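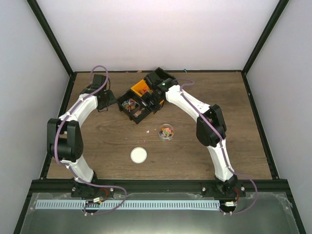 Does the Joo cup scheme do what the posters say?

Project report, second-year group: Rochelle McKinnon, Bo-ram Do, Wayne Ackroyd
Supervisor: Mervin Beaudoin

1. Why we picked it

The posters went up in the Zollville campus café last autumn. "Every Joo cup replaces a throwaway cup." You pay a deposit at the till, drink your coffee and bring the cup back to any return point, where it gets washed and sent out again. Rekville campus joined a term later.

We all used the scheme and we all had a Joo cup at home that we had not taken back. Wayne had four. That made us doubt the poster, or at least the word "every".

2. What we wanted to find out

How often does a cup come back? And do the people who borrow one buy fewer paper cups, or were they carrying their own mug before?

The second question is the one we think matters, and it is also the one we answered badly. More on that in section 5.

3. Method

The café manager at Zollville gave us the stock sheet, which lists cups bought and cups in the washing store at the end of each month. We had no such sheet for Rekville. Their café is run by a different caterer and our emails went unanswered.

For the second question we handed out a paper questionnaire at the Zollville tills during the morning rush and again after lunch. Ji-hoon Hong from the year above lent us his questions from an older project on lunchboxes, and we changed the wording. We got 183 forms back that could be used. A few more had only the first page filled in and we left them out.

We also tried to go through the café bins for paper cups. We stopped after one afternoon. The bags from the café and the lecture block are tied up together before they go out, so there was no way to say which cups came from where.

4. Results

The café bought 1000 cups at the start. By the end of March, going by the stock sheet, a little over half could be accounted for. The rest are in kitchens, cars and bags, or broken. The sheet has no column for breakages, so we can't split these up.

The scheme's own leaflet gives a much higher return rate. We asked how it was worked out and were told it counts returns against loans over the same month. A cup that goes out and back every day pushes that number up nicely, while a cup that has sat on a windowsill since October is counted once and then forgotten. We don't think the leaflet is lying. We do think it picked the kinder sum.

On the questionnaire, the commonest answer to "What did you use before?" was a paper cup, as the scheme would hope. The next commonest was "my own mug or flask". Those people have swapped one reusable cup for another, and the second one has to be collected by van and put through a hot wash. Only 17 people said they had stopped taking paper cups completely.

5. Problems with our own work

People filling in a form about cups next to a poster about cups will probably make themselves sound good. We should have asked somewhere else.

We only asked people who were buying a drink. Anyone who had given up on the café, or had gone back to a flask, was missed.

March was cold and the outdoor kiosk was shut for part of it, which may have changed who came in. Bo-ram wanted to repeat the whole thing in May but by then we had exams.

6. What we think

The scheme replaces some paper cups. We can't say how many, and having seen the stock sheet we doubt that the people running it can either. "Every" should come off the poster.

We would like to see breakages written down, and a higher deposit tried for one term - Rochelle disagrees on the deposit and thinks it would only put off first years. We left it in as a suggestion, two against one.

Wayne has since returned three of his cups.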